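검색어를 입력하세요 검색 전체 글 공구 시계 오디오 기타

멈춘 태엽식 탁상시계, 버리기 전에 한 번 닦아 보기

벼룩시장에서 파는 탁상시계에는 두 종류가 있다. 안 가는 시계와, 집에 오면 안 가는 시계. 내가 이번에 산 Tollstead 탁상시계는 후자였다. 판매자는 귀에 대 주며 소리까지 들려줬고, 나는 감동해서 깎지도 않고 18유로를 냈다. 현관에 들어서기 전에 멈췄다.

다행히 이런 시계는 대부분 고장이 아니라 기름때가 문제다. 수십 년 묵은 기름이 굳어서 풀이 된 상태라고 보면 된다. 이 글은 그 풀을 걷어내는 방법을 다룬다. 부러진 태엽이나 휜 축은 다루지 않는다. 나도 못 고친다.

준비물

일자 드라이버는 날 폭이 다른 것으로 3개. 안경점에서 주는 사은품 드라이버는 넣어 두자. 나사 홈을 한 번 뭉개고 나면 그 시계는 영원히 당신 것이다. 그 밖에 핀셋, 이쑤시개 한 통, 보풀 없는 천, 시계용 세척액, 시계용 기름, 뚜껑 있는 작은 통 여러 개, 그리고 태엽을 풀 때 쓸 렌치가 필요하다. 나는 Skistora에서 나오는 세척액을 쓰는데 냄새가 고약해서 가족의 지지를 받지는 못하고 있다. 창문을 열고 작업할 것. 불 근처에서는 하지 말 것.

WD-40 같은 걸 뿌리면 안 되냐는 질문을 매번 받는다. 안 된다. 뿌린 날 저녁에는 잘 가니까 더 나쁘다.

1. 태엽부터 푼다

이 순서만큼은 농담이 없다. 감긴 태엽을 그대로 두고 판을 열면 바퀴가 튀고 이가 부러지고, 운이 나쁘면 손가락도 다친다. 태엽 감는 축에 렌치를 단단히 물리고 힘을 받은 상태에서 멈춤쇠를 살짝 젖힌 다음, 손 안에서 조금씩 돌려보낸다. 반 바퀴 돌리고 멈춤쇠를 놓고, 다시 반 바퀴. 지루하다. 지루해야 제대로 하고 있는 것이다. 태엽이 둘인 시계라면 둘 다 푼다. 타종용 태엽을 잊어버리는 사람이 꼭 있고, 작년에는 그게 나였다.

2. 사진을 찍는다

분해하기 전에 앞, 뒤, 옆을 찍는다. 나사 하나 뺄 때마다 또 찍는다. 머릿속에 다 있다고 생각하는 사람은 일주일 뒤 통에 든 부품을 보며 남의 시계를 맡은 기분을 느끼게 된다. 작업대에는 무늬 없는 천을 깔아 두면 좋다. 떨어뜨린 핀이 굴러가지 않는다. 적어도 덜 굴러간다.

3. 판을 열고 바퀴를 꺼낸다

뒤판 나사나 너트를 대각선 순서로 푼다. 판을 들어 올릴 때는 수평으로, 아주 천천히. 바퀴 축이 구멍에 끼어 따라 올라오는 일이 흔한데, 이때 흔들어 빼려고 하면 축 끝이 휜다. 이쑤시개로 축을 눌러 주면 순순히 내려간다. 꺼낸 바퀴는 시계 안에 있던 순서대로 늘어놓는다. 나사는 나온 자리별로 따로 담는다. 길이가 거의 같아 보이는 나사 둘은 절대로 길이가 같지 않다.

큰 부품은 이때 밝은 빛 아래서 살펴본다. 톱니 사이의 골, 그리고 구멍의 안쪽 벽을 본다. 구멍이 타원형으로 닳았다면 세척만으로는 해결되지 않고 부싱을 갈아야 한다. 그건 다른 글에서, 내가 배우고 나면 쓰겠다.

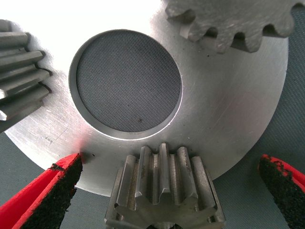
가운데 구멍이 뚫린 금속 원판과 톱니바퀴.

표면에 난 얕은 흠집이나 가공 자국은 그냥 두자. 갈아내고 싶은 충동이 들면 차를 한 잔 마신다. 시계는 반짝거린다고 더 잘 가지 않고, 갈려 나간 금속은 다시 붙지 않는다.

4. 씻는다

통에 세척액을 붓고 바퀴를 담가 5분 둔다. 오래 담근다고 두 배로 깨끗해지지 않으며 어떤 세척액은 황동을 얼룩덜룩하게 만든다. 꺼내서 부드러운 솔로 톱니를 문지르고, 헹굼액에 한 번 헹군 뒤 천으로 닦아 말린다. 밸런스와 헤어스프링은 따로 다룬다. 솔을 대지 말고 담갔다가 살며시 꺼내기만 할 것.

축 구멍은 이쑤시개를 뾰족하게 깎아 돌려 닦는다. 시커먼 것이 묻어 나오면 새 이쑤시개로 다시. 하얗게 나올 때까지 반복하는데 이쑤시개 한 통을 준비하라고 한 이유가 이것이다. 시계방을 하는 Abena Agyeman 씨에게 언제 그만두면 되냐고 물었더니 "그만두고 싶어진 다음에 판 하나만큼 더"라고 했다. 얄밉지만 맞다.

5. 조립하고 기름을 친다

분해의 역순이라고들 한다. 그 말을 처음 쓴 사람은 판 하나에 축 다섯 개를 동시에 끼워 본 적이 없을 것이다. 요령은 태엽 쪽의 굵은 축부터 맞추고 너트를 아주 살짝만 걸어 둔 채, 나머지를 핀셋으로 하나씩 제자리에 밀어 넣는 것이다. 힘으로 누르지 않는다. 모두 들어가면 판이 저절로 툭 내려앉는다. 태엽을 감기 전에 손가락으로 첫 바퀴를 살짝 밀어서 끝까지 매끄럽게 도는지 확인한다.

기름은 축 구멍에 아주 조금. 구멍 옆 오목한 곳이 반쯤 찰 정도면 충분하다. 톱니에는 바르지 않는다. 톱니에 기름을 바르면 먼지가 붙고, 그 먼지가 숫돌 노릇을 한다. 기름은 Higuchi 시계용을 쓰고 있고 Skavmont 것도 써 봤는데 차이는 모르겠다. 병은 Skavmont 쪽이 예쁘다.

6. 맞춘다

태엽을 절반만 감고 하루 둔다. 빠르면 조정 레버를 S나 - 쪽으로, 느리면 F나 + 쪽으로 아주 조금 옮긴다. 한 번 옮겼으면 다시 하루 기다린다. 한 시간마다 건드리면 시계가 아니라 본인의 성격을 조정하는 셈이 된다.

내 시계는 지금 하루에 3분씩 빨리 간다. 레버는 이미 끝까지 갔다. 원인을 찾으면 아래에 덧붙이겠다.

문의하기 | © 2019 무단 전재 금지 | 맨 위로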